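Household Notes: folding and storing heavy knits
2 min read

Striped blankets knitted in several yarns rarely weigh the same across their full width. Fold along the stripes first, so that each layer lies parallel to the last, then across them. Fold on a bed if the table is too small - a plush cover stops the knit from sliding. Where stripes meet at an angle, the fabric is off the square and that layer should be opened and laid again before the next fold.
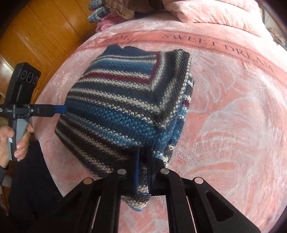 Should a knitted blanket be hung over a rail between seasons?
Flat storage is better. A coarse knit stretches under its own weight and the fold line over the rail becomes permanent.

Limit stacks to 4 blankets, heaviest at the bottom. Refold every 8 weeks along a different line. Cotton bags are suitable; sealed plastic is not, as any remaining damp stays in the yarn. Loose corners go inside the bundle before it is lifted, with one hand kept beneath it.

The Henthorpe store cupboard will be relined in June. Please label bundles on the short side before then.

Comments

Duyên La: Does the stack limit apply to cot blankets?

Zuzana Dvořáček: No, only full-size ones. Cot blankets go on the top shelf.

Nghĩa Sầm: Refolded mine at 8 weeks, the old crease is still there.

Contact: Henthorpe Household Notes, editor Thu Hà | © 2022 | Back to top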